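Chapter 4
What a Game Announcement Tells You, and What It Doesn't

Before you read this chapter, find the last game you looked forward to and write down everything you knew about it a year before it came out. Leave out what you hoped. Most people end up with a title, a logo and one piece of music.

That is a thin basis for spending money, and yet people spend it. The made-up-sounding term for this in the trade is "awareness", and a publisher will pay a good deal for it long before there is anything to play. This chapter looks at the gap between the first trailer and the finished game, and at how the gap gets filled.

4.1 The case of Pronillow

Pronillow was announced in August by Fekine, a studio based in Prakerthorpe. The trailer lasted 107 seconds. It showed a harbour, a storm and a woman with a lantern, and it closed on the words "your story, your sea". It did not show anyone playing. There was no health bar, no menu and no sign of what the buttons might do.

Within a week the game's forum held 1,258 posts. We read them all, which we do not recommend. Of these, 423 treated some feature as settled: a crew system, an online mode, a map with no loading screens. Fekine had promised none of them. The studio had not ruled them out either, and it is fair to ask who gained from that silence.

The next news was a set of still pictures. Stills are the cheapest thing a studio can put out and the hardest to judge. A still cannot stutter. It cannot show a character walking into a wall for the fourth time. The small print under Fekine's set read "captured in engine", a phrase that sounds firm and commits the studio to very little, as an engine can be used to pose a picture as easily as to run a game.

None of this makes the studio dishonest. Pronillow may well have been good at that stage - some games are - but nobody outside the building was in a position to say so, and plenty of people said so anyway.

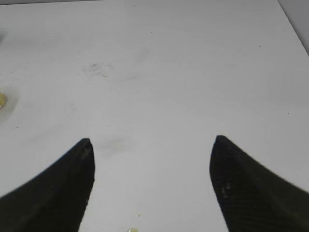
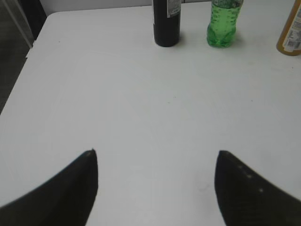
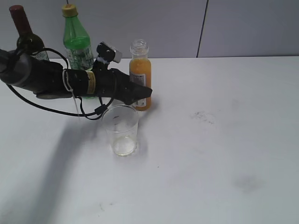
White tabletop, three views.

4.2 Words to watch for

Keep a list of these as you work through the chapter:

Target footage. A film of what the team would like the game to look like.

Vertical slice. One short section finished to a high standard. The rest may hardly exist.

Hands-off demo. Someone from the studio plays while the press watches. Ask who chose the route.

Launch window. A period of months, often moved.

4.3 Before you go on

Choose a game that has been announced but not released. The strategy game Zou is used in the worked answers at the back, but any will do. Collect every official statement about it and sort them into two piles: things shown being played, and everything else. Then look at the price of the early order and decide which pile it rests on.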